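Firko (hand-held gripper)

Firko is a hand-held gripper tool with two fingers and a camera, designed and built in a shared workshop in Zatudlow. It is carried and operated by a person, and the recordings made with it are used to teach a small robot arm the same movements. The design was started by Märta Björklund, a former sewing machine mechanic, and was continued together with Emmett Sorensen, who wrote most of the recording software. The drawings are free to copy, and a number of versions have been built by other people at home.

The name is taken from Firkby, the street where the workshop had its first rooms. Older drawings carry the name "Firkby hand", and this name is still used by some builders for the first version.

Contents
1 Background
2 Construction
3 Camera and recording
4 Use in home kitchens
5 Building at home
6 Known problems
7 Versions
8 See also

Background

The workshop in Zatudlow is a members' workshop with a wood room, a metal room and a long table for electronics. Björklund joined it in order to repair a lathe, and stayed. Her first plan was a complete robot arm which could clear a kitchen counter. The arm was built in one winter from stepper motors and printed joints, and it could move to a given point with good repeatability, but writing a program for every object was very slow work. A program for picking up a cup was of no use for a sponge.

Sorensen proposed to separate the hand from the arm. A person would hold the same hand that the robot later would wear, do the task in the ordinary way, and let the camera on the hand record it. The idea was already well known among researchers, and the two did not claim it as their own. Their aim was a version which could be made with the machines of a normal shared workshop and repaired with a screwdriver.

The first working hand was finished in December. It weighed more than its builders had wished, and its trigger was taken from a garden sprayer.

Construction

Firko consists of a handle, a trigger, a body, two hinged linkages and two finger pads. The trigger pulls a short rod inside the body. The rod is connected to both linkages, so that the arms always open and close together by the same amount. A spring keeps them open when the trigger is released.

The linkages are of the parallel type. Each arm is made of two bars which run side by side between pivots, and the pad at the end therefore keeps nearly the same angle during the whole movement. In the first version the bars were cut from plywood, which became loose in the holes after some weeks. Later bars are cut from aluminum sheet or printed in a strong plastic, and the pivots are steel pins with a thin washer on each side. The washers are small and easy to lose, and the parts list asks the builder to buy double the amount.

The pads are cast in soft rubber with ribs on the inner side. The molds are printed. Björklund tested several patterns for the ribs, and found that ribs running across the finger hold a round object better than ribs along it, while for thin plastic bags the difference was very small. The pads are held with one screw each and can be changed without taking the linkage apart.

At full opening the distance between the pads is 80 mm. This is enough for most cups, jars and small boxes. The weight of the complete tool in the third version is 375 g without the cable.

Camera and recording

The camera is fixed on top of the body and looks forward between the arms. Both finger pads must be inside the picture at all times, also when the hand is fully open. This rule is given much space in the building notes, for the software measures the opening of the hand from the position of the pads. There is no electronic sensor in the trigger. Sorensen had planned one, but the measurement by picture was found to be good enough, and one cable less was considered an advantage.

A wide lens is used. It shows a large part of the room around the hand, and the software uses fixed things in the room - corners, tiles, shelves, window frames - to calculate how the hand has moved. Rooms with plain white walls give poor results. A kitchen is usually a good room in this respect, because many different objects stand close together.

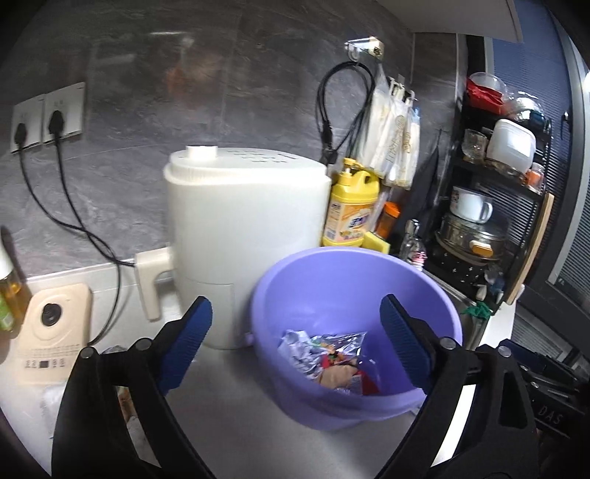
Polished surfaces are a difficulty of their own. A reflection moves in another way than the surface it lies on, and in early recordings the software sometimes followed the reflection and calculated a hand which floated upward through the ceiling. The present program compares each point with its neighbors and removes those which do not agree. The correction was written during one long night and has been improved several times after that.

Recordings are stored as short pieces, one for each action. A person who records is asked to begin with the hand open and still, to carry out one action, and to stop again with the hand still. After the session the pieces are looked through, and those in which the pads are hidden for a long time are deleted.

Use in home kitchens

Most of the recordings in the collection of the workshop were made in the kitchens of members. The first series was made in the workshop's own tea corner, but a robot trained only on this series could not find a cup on any other table. Björklund then asked the members to take the tool home for an evening. The collection of the second version contains 156 recordings from ordinary homes, and it was decided that the counters should not be cleared or arranged before the work.

The actions are simple ones. Typical examples are to drop a wrapper into a bucket, to move a sponge to the sink, to turn a mug so that its handle faces the wall, or to press a lid down on a jar. Objects with a cord are treated with care. The tool may be used to push a plug cable aside, but the notes forbid pulling on it, and hot appliances must be left alone until they are cold, as the rubber of the pads becomes sticky at high temperature.

Waste is a useful subject for training. Wrappers and bags have no fixed shape, and each one must be gripped in a new way. Transparent film is the most difficult material for the camera, especially against metal. Sorensen has kept a separate set of recordings with clear bags, which is used to test every new version of the program.

Building at home

The tool can be built without a workshop if the bars are printed or ordered ready cut. The remaining work needs a drill, a small file, two wrenches and a flat table. An experienced builder can finish the mechanical part in a weekend. The casting of the pads takes longer, as the rubber must stay in the mold overnight.

The order of work in the notes is as follows:

Print or cut the bars and file the holes until the pins turn freely.
Assemble the left and right linkages and lay them on top of each other to compare them.
Mount both linkages in the body and connect the rod.
Adjust the rod until the pads meet in the middle.
Fit the pads, then the spring, then the handle.
Mount the camera last, and check that both pads are visible with the hand open and with the hand closed.

Many builders have mounted the camera before the spring. It is possible, but the spring can jump out during assembly and hit the lens.

The calibration is made with a printed sheet of black and white squares. The sheet is glued on a flat board and recorded from many directions for 40 seconds, with slow movements. A sheet which is only held in the hand bends a little, and the error follows into all later recordings.

The robot side of the project is less finished. The same body fits on the wrist of the arm with four screws, and the trigger rod is then pulled by a servo motor. The arm itself is described in a separate set of drawings, which Björklund regards as a draft.

Known problems

The rod wears at the place where it passes through the body, and after long use one arm closes slightly before the other. A brass sleeve was added in the third version and can be put into older tools with a drill and some patience.

The cable leaves the body at the back, where it touches the wrist of the user. People with small hands have complained of this more than others. Todorova, a member who builds musical instruments, made a curved handle of pear wood which leads the cable down and away from the arm. Her handle is included in the drawings as an alternative part, and several builders have copied it in plastic.

In strong light from a window the camera darkens the whole picture, and black arms against a dark wall can then be hard for the software to separate. Bright pads were introduced for this reason. Any clear color can be used, but it should be different from the most common things in the room.

Versions

Firkby hand: plywood bars, sprayer trigger, pads cut from a bicycle tube. One piece was built. It hangs in the metal room.

Firko 2: printed bars, cast pads, wide lens. Used for the first recordings in homes.

Firko 3: aluminum or printed bars, brass sleeve, pads with cross ribs, optional wooden handle. This is the version which is recommended to new builders.

A smaller version for children's hands was drawn by Sorensen but has not been built. The drawings are kept with the others, with a note that the length of the rod is not checked.

See also

Parallel linkage
Camera calibration
Shared workshop
Teaching by demonstration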